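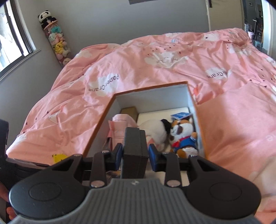 Dark gray box held above the open one, on the bed with the pink bedding.

September 2023
By Erzsébet Szűcs

Move-out check, upstairs unit, Katona house

I went through this one with the tenant's list in my hand and my own list in the other, so forgive the order. Same form as always, my comments after each line.

Smoke alarm, hallway – OK. Pressed the button, my ears are still ringing. The date on the back is good for a while yet.

Smoke alarm, back bedroom – FAIL. Chirped once and gave up. New battery didn't help, so I want the whole unit swapped before anyone sleeps in there again.

Carbon monoxide alarm – OK, but it was plugged in behind the dresser. Please move it out where air can get to it!

Water heater – OK with a note. Relief valve and discharge pipe look fine. Somebody had leaned a mop against the flue (I moved it).

Outlets, kitchen – FAIL on 2. The GFCI by the sink won't trip on test, and the one next to the stove has a cracked cover. Ákos Balogh is coming with parts from Zastgate and I told him to bring extra covers, you know how this house is.

Outlets, bedrooms – OK. One is a little loose on the window wall, not enough for me to write it up, but Ákos can snug it while he's there.

Stair rail – OK now. It wobbled last November and I complained about it for a whole page. Solid as anything this time, thank you to whoever did it.

Windows – PARTIAL. Front two open and lock. The bathroom one is painted shut again – again! – and I'd like it cut free, it's the only vent in there.

Fire extinguisher – OK. Needle in the green, pin in place, hung by the kitchen door.

Dryer vent – FAIL. I pulled out enough lint to stuff a pillow and there's more past the elbow. Don't run it until it's cleaned.

Meter reading – 1,527.

Repair estimate so far is $215, not counting the new alarm. I'll come back for the fails once the electrical is done. Keys are in the lockbox, and the back door needs a good shove.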